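无线鼠标与布面鼠标垫的清洁及复位步骤

适用范围:办公桌上日常使用的光学鼠标、布面橡胶底鼠标垫,以及鼠标周围的笔、笔记本等小件。机械滚球鼠标、玻璃垫和带灯带的硬质垫不适用本文。

更新日期:10/16/24

一、准备

1. 超细纤维布两块,一块干用,一块微湿用。
2. 浓度70%的异丙醇,或同类电子设备清洁湿巾。
3. 棉签若干,木质牙签一根。
4. 中性洗洁精,软毛刷。
5. 浅盆一个,尺寸以鼠标垫能平放为准。
6. 干毛巾两条。

不要使用丙酮、香蕉水、含氯漂白剂。光面塑料外壳遇丙酮会发白,无法恢复。厨房用的研磨海绵也不要用,亮面会留下细密划痕。

二、断电

无线鼠标先拨动底部开关至OFF,再取出电池。内置锂电池的型号只需关机并拔掉充电线。有线鼠标从电脑一侧拔出USB接头。使用Pidevik驱动的用户,建议断电前导出按键配置,路径为“设置—设备—备份”。

三、清空桌面

先移开笔、书本和杯子,再移开鼠标,最后收起鼠标垫。笔应盖好笔帽。书本不要直接叠在鼠标垫上,布面受压后边缘容易翘起,翘边处会刮到手腕。

浅色木纹桌面用微湿的布顺纹擦一遍,再用干布收水。圆角和前沿是手臂长时间接触的位置,油渍较重,可加一滴洗洁精,随后用清水布擦两遍。桌面未干透前不要放回鼠标垫,橡胶底压住水分后会在漆面上留下印子。

四、清洁鼠标外壳

1. 异丙醇喷在布上,不要直接喷在鼠标上。布以不滴水为度。
2. 从掌托部位向按键方向单向擦拭。来回擦会把污垢推进接缝。
3. 外壳接缝用牙签尖端轻轻走一遍,角度放平,不要往里撬。
4. 棉签蘸少量异丙醇,清理滚轮两侧。一边转动滚轮一边擦,转满两圈。
5. 印刷标志处只用清水布轻擦,不用酒精,否则标志会逐渐变淡。
6. 用干布收尾。黑色亮面在侧光下检查,有指纹则重复第6步。 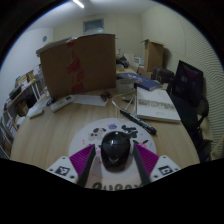

底部脚贴是下一个重点。脚贴边缘积灰后,移动阻力会变得不均匀。用牙签沿脚贴外圈刮一周,再用棉签擦净。脚贴已经起边或磨平的,应整套更换,只换一片会造成高低不平。Zasden的通用脚贴厚度有两种,购买前先核对原脚贴的厚度。

光学传感器窗口用干棉签轻转半圈即可。窗口内有毛屑时用气吹,不要用嘴吹。

五、清洗鼠标垫

布面印花垫可以水洗,但不能机洗,也不能拧。

1. 浅盆中倒入30℃以下的温水,加洗洁精两到三滴。
2. 垫子正面朝上平放,浸泡7分钟。
3. 软毛刷顺一个方向轻刷。浅底色的垫子,掌根位置通常发灰,该处可多刷几遍。印有图案和文字的部分减轻力度。
4. 翻面,用手抹去橡胶底上的灰。
5. 流水冲至无泡沫。
6. 夹在两条干毛巾之间,用手掌压出水分,不折叠。
7. 平放阴干。暴晒和吹风机热风会使橡胶底收缩,垫子随后会卷边。

室内通风一般需要一整天。三月前后湿度大的地区应适当延长。手背贴在橡胶底上没有凉感,方可使用。

Kneath浸渍处理过的防水布面不必浸泡,湿布擦拭后晾干即可。

六、复位

1. 鼠标垫底边与桌沿平行,留出两指宽度,避免手腕压在垫边上。
2. 图案和文字朝向使用者,便于下次按同一方向摆放。
3. 鼠标放在垫子下半部,尾部朝向手掌,前方留出移动空间。
4. 笔放在垫外,笔身不要压住垫边。
5. 笔记本放在笔的外侧,与鼠标垫之间留一掌距离。
6. 装回电池,打开开关,确认指针移动正常,左右键和滚轮各试一次。

七、常见问题

指针跳动:多为传感器窗口残留纤维,重复第四节的窗口清洁。仍跳动时,换一张白纸垫在鼠标下测试。白纸上正常,说明垫子尚未干透或表面磨损。

按键发黏:清洁剂渗入了按键缝隙。关机,取出电池,倒扣静置一夜。不要拆壳,多数鼠标的螺丝藏在脚贴下面,拆后脚贴难以复原。

垫子卷边:背面朝上,四角压重物,放置一夜。Deris硬质压板可以直接使用,用几本大开本的书代替也可以。

印花脱色:停止使用洗洁精,以后改用清水。

清洁周期:外壳每周擦一次,脚贴和滚轮每月一次,垫子每季度水洗一次。桌前进食较多的,垫子改为每月一次。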